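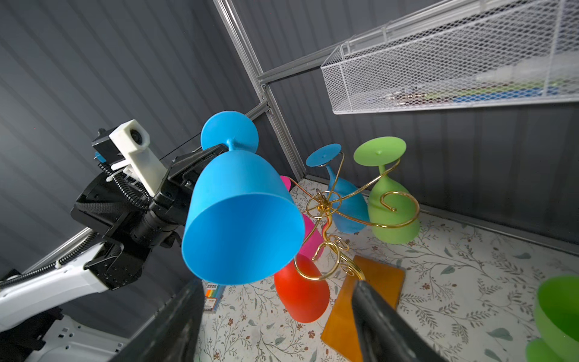

FARM GATE BIOSECURITY CHECK - CETTHORPE DAIRY UNIT
Walked by Ifor Phillips with Ratree Pongsiri, May 30, 2018
OK / FIX / N/A, comments after each

1. Entrance and parking

Sign at road gate, readable from a truck - OK
Visitor parking away from calf barn - FIX. Feed truck was backed right up to the barn again. Ratree will call Kaplan and ask for the other driver's number too.
Visitor log at gate box - FIX. Log there, pen gone. Last entry is April.
Gate chain and lock - OK. Combo still 913, too many people have it, change it.

2. Boots and wash-down

Footbath at parlor door - FIX. Mud in the bottom. Dump, scrub, refill before evening milking.
Mixing rate posted over tap - OK, but the ink is fading
Long handle brush - OK
Spare boots, clean, by size - FIX. No size 9. Vet ended up wearing his own.
Hose reel - OK. Drips at the coupling, washer on order

3. Calf barn

Sick pen separate from the others - OK
Seperate feeding gear for sick pen - FIX. Nipples all in one bucket. Get a second bucket, red if the store has it.
Coveralls for calf barn only - OK
Youngest calves fed first - OK per Sinan Eren, didn't see a feeding myself
Bedding - FIX in pen 5, wet along the back wall. Gutter above it leaks. Third time I have wrote this down.
Bird netting - N/A, quote still not in

4. Deliveries and pickups

Milk truck stays on concrete - OK
Deadstock pickup at road end - OK. Cover for the box blew off, put a block on it
Bought-in stock held apart - OK. The Pavunov heifers are in the far paddock, up to 34 days left depending on blood results. Güven Güneş has the paperwork, I have not seen it.

5. Rats, cats, feed store

Bait stations filled and locked - FIX. One lid cracked, behind the meal bin
Spilled feed swept - OK
Door shuts all the way - FIX. Hinge. Needs two people and a jack

To do first: footbath, bucket, pen 5 gutter. Rest by next walk.
Copy to Sevim Sarıgül at the Cestance office. Sevim, pls send back the old form too, mine got wet.

Signed I. Phillips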